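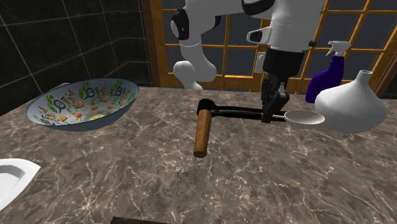 Katalin Vörös acha que ainda não: guardar talheres, sim, mas arrumar uma cozinha inteira, só daqui a muitos anos.

Outubro, 16h. Eu fico no meio. No Skornus corremos 300 episódios de cozinha e a pega falha menos do que em setembro.

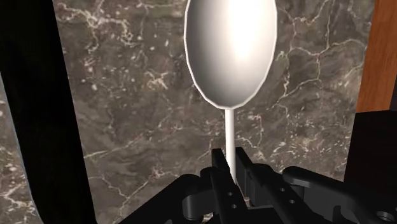 O que me preocupa é a força dos dedos - ainda não a medimos bem. Com a colher branca, segura perto da ponta do cabo, um toque na concha faz alavanca. Repetir com 720 episódios.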